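Drultstead Hall - end of year safety check
Walked through December 30, 2018 by Sota Hamada. Comments by Emiko Ichikawa, who doesn't believe a tick until she's tried the thing herself.

1. Exits
Front doors: OK.
Side door to lane: OK on paper. It opens, but you need a shoulder. Last year's sheet also says OK, and I had the same bruise then. Marking it as a fail until the hinge is done.
Exit signs: both lit. The test button on the rear one does nothing I can detect.

2. Fire gear
Extinguishers, 4: tags current. I'd like to know how the one behind the stacked chairs got its tag punched without anybody moving the chairs.
Fire blanket, kitchen: present, pull tabs hanging free.
Smoke alarms, 8: Sota pressed each one. Seven were loud. The one over the stage was more of a cough. New battery, and if that doesn't fix it, a new alarm.

3. Surfaces
Wipe-down standard is no crumbs, no grit, no sticky patches. I accept a speck or two. I don't accept "cleaned daily" written in the same pen for 42 days running. 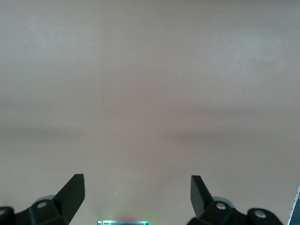
4. Electrical
Test and tag: Drultent did the round in January and is due back next month. Their report lists a kettle we haven't owned for years, so I've asked what else they tagged from memory.
Switchboard: labelled, cover shuts. Circuit 6 is labelled "misc". Find out what it feeds.
Leads: nothing run across a doorway. Double adaptors still turning up in the kitchen. Bin them.

5. Kitchen
Hot water: tap sign says "tempered". It wasn't tempered on my hand. Plumber to check the valve.
Gas shut-off: turns freely, tag readable.
First aid kit: full except for burn gel, which is the item a kitchen uses.

6. Storage
Heavy items below shoulder height: mostly. The urn has gone back on the top shelf.
The Kinon shelving has a sticker claiming 600 kg per bay. I can't find what that assumes about the floor or the wall fixings, so we'll keep loading it lightly.

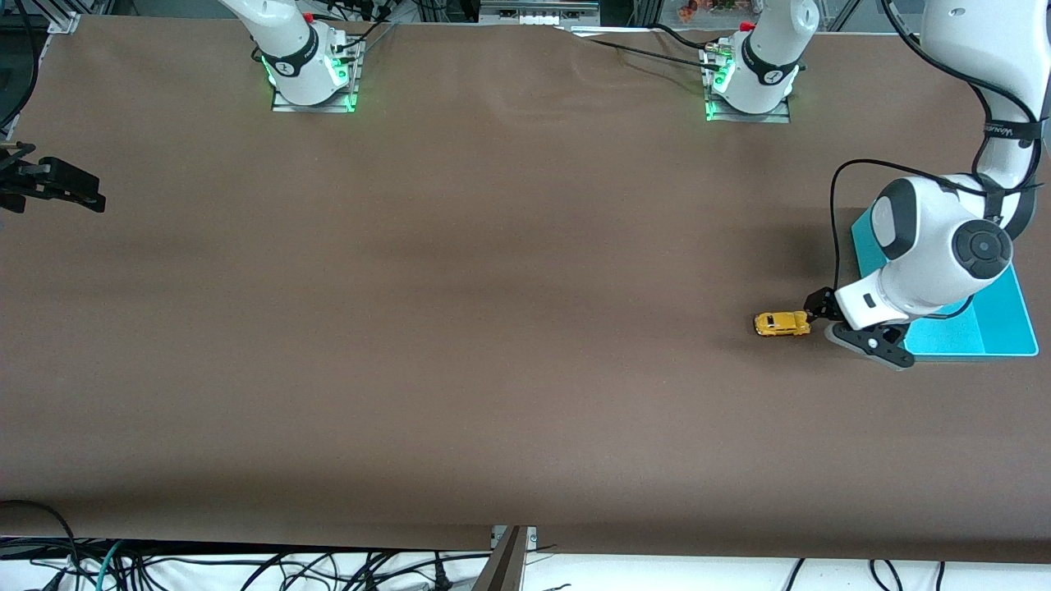 The same goes for the trestles Ebihara sold us as "commercial grade". Grade of what? The leg locks on two of them slip if you lean on the end. Sota thinks they only need tightening and he may be right, but they stay folded until he's done it and I've leaned on them.

7. Outside
Ramp: grip strip lifting at the bottom edge. Carried over, second year.
Path lights: timer still on winter hours.
Assembly point sign: hidden by the bottlebrush. Prune.

Result: not passed. Recheck items 1, 2, 5 and 7 in January.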